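July 6, 2023

Trade map notebook, export pilot. Great morning! The Pryor customs sheet finally loads: 1387 rows, 71 of them with no country code. I fixed those by hand against the Testell list (slow, but the totals now match!). Amari wants machinery split from spare parts, so that's next.
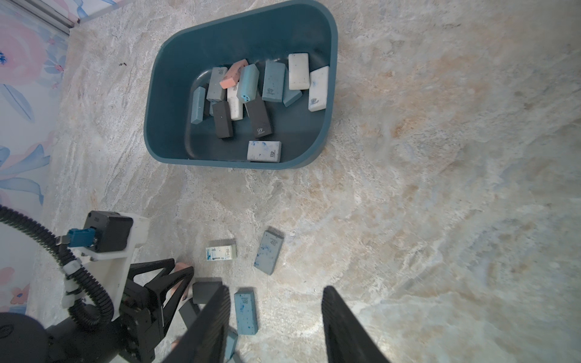

Erasers in the teal tub, several marked 4B.

Ran the Plornine delegation match after lunch with 3 filters on. It pulled 300 firms that could bid on joint energy projects, and the list reads really well – lots of small pump makers I'd never heard of. Still need to merge duplicate spellings before the December round.

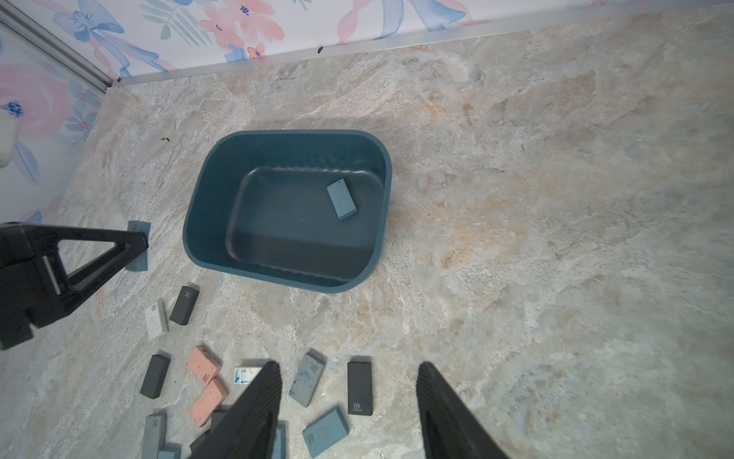 Which year do we use for the baseline?
The last full one, 2022, until the new customs release is checked.

14 shares | 2 comments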